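# Sealing a marble-look worktop – do I need to bother?

Posted in Drimville Community Help > Kitchens & Surfaces
Friday, June 15, 2018

**Bushra Bajwa**

Hello all, first time posting so go easy on me! We're finally redoing our kitchen (it's been the same beige since we moved in) and I've set my heart on a dark grey top with thin white veins.

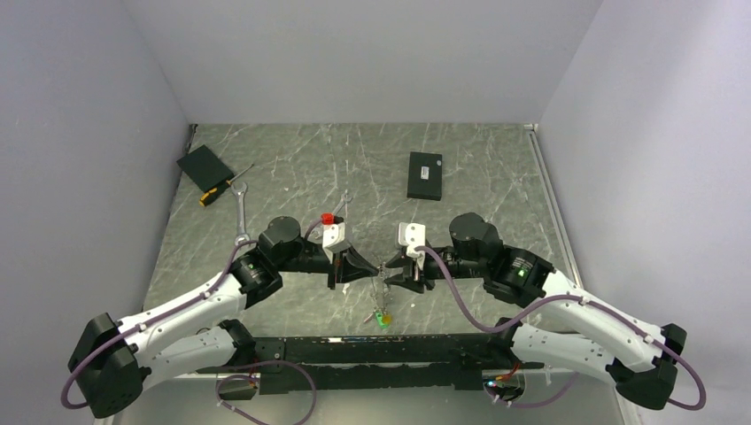 *Dark grey with white veining, pale grey walls*

I love how the pale walls go with it, and I'd like the veins to be fine and a bit all over the place, not those great fat stripes you see in hotel bathrooms.

My trouble is that I've had two fitters round and they've told me completely different things. The first one, from Malhotra, said a real stone top would need sealing before we so much as put a mug on it, and then again every year. The second said to get a printed one from Pevis, never think about sealing again and spend the money on a decent tap. The stone quote came to £3000 fitted, and that made my husband go very quiet.

We cook a lot, and I mean a LOT. Turmeric is my main worry. I ruined my mum's worktop with it when I was 11 and I still hear about it at Eid. So do I need to seal, and if I do, is it a faff? Also, does dark grey show every crumb?

---

**pottingshed_lin**

Depends what it's made of, love. If it's printed laminate there's nothing to seal apart from the cut ends and round the sink, where water gets in and the board swells up. Make sure your fitter does the edges of the sink hole before the sink goes in. Ours didn't, and we had a lovely bump next to the draining board by the second winter.

If it's real marble then yes, seal it, and even then it'll mark if you leave lemon juice or vinegar on it. Sealer helps with stains, but acid dulls the shine whether you've sealed or not. I didn't know that and now I've got a ring where the chutney jar sat. Granite is a lot more forgiving if you want proper stone.

Easy test on a sample: drip a bit of water on, leave it 30 minutes, then wipe it off. If there's a dark patch underneath it's soaking in and wants sealing. Try it with turmeric and oil too while you're at it – better on the sample than on the worktop! Any decent showroom will let you have an offcut, and if they won't I'd go somewhere else.

As for the faff, it isn't bad. Clean it, let it dry overnight, wipe the sealer on, buff off what's left. Follow the times on the tin, as they do vary. I used the Drirnier one and it smelt a bit but was fine with the back door open.

---

**Gaz_T**

dark shows everything. crumbs, flour, fingerprints, water marks. get a lighter one

---

**Bushra Bajwa**

Thank you both! Lin, I'm going to pester the showroom for offcuts on Saturday and do the turmeric test on all of them. Gaz, I was afraid someone would say that, but I think I'm too far gone on the grey now. Does anyone know if matt is better than gloss for the fingerprints?

---

**pottingshed_lin**

Matt hides smears better in my experience, though grease can hang about on it a bit. Washing up liquid, warm water, and dry it with an old tea towel afterwards. Skip the spray with bleach in. And get your fitter booked soon if you want it done in July – mine had no free days at all last summer.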